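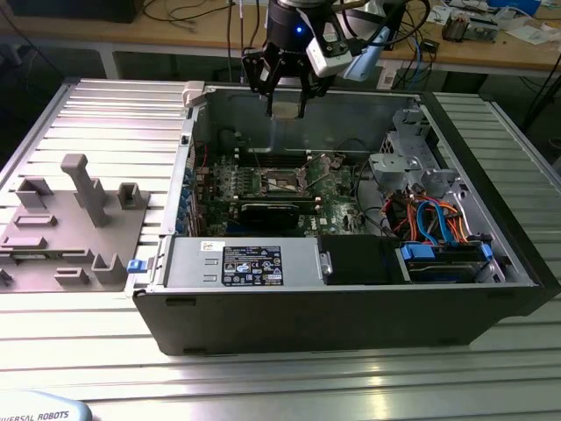

## 4. Preparing the case before you fit the processor

These steps are for the refurbishing bench at Skirkstead. Please read the whole section one time before you start. For a person who is new, it takes 27 minutes.

1. Shut down the computer and pull out the power cord. Hold the power button for 9 seconds.
2. Lay the tower on its side, so that the open side will look up. Take off the side cover and put it away from the bench edge.
3. Clip your wrist strap to bare metal of the chassis - not to a painted part.
4. Look at the coloured cables near the drive cage. If they lie over the board, move them gently to the side. Do not pull on the plugs.
5. Check that the hard drive sits firmly between its blue clips. If one clip is open, press it until it is closed.
6. Raise the lever of the processor socket, and then the metal bracket. Leave both of them up.
7. Look into the socket with a lamp. The gold contacts must all have the same angle and the same colour.

**Caution:** Never touch the gold contacts, also not with a cloth. One bent contact is enough to make the board useless. If you find dust, use the hand blower from a distance.

**Caution:** Do not open the power supply. It can hold a dangerous charge even when the cord is out.

> **Note:** The expansion card below the socket can stay in its slot for this work. You need to remove it only if you will change the board, and this is described in section 6.

8. Write the job number on the Drotuvix sheet and tick the box "socket checked". When something looks wrong, write it in the same line and stop there.
9. Take the new processor out of its tray only now. Hold it by the edges.

If the computer must wait with an open socket for longer than a lunch break, put on a plastic socket cap. The caps are in drawer 18, together with the spare clips. Please tell Gregor Rankin when there are only a few left - the order from Hedegaard usually arrives late in July.

Continue with section 5, "Placing the processor".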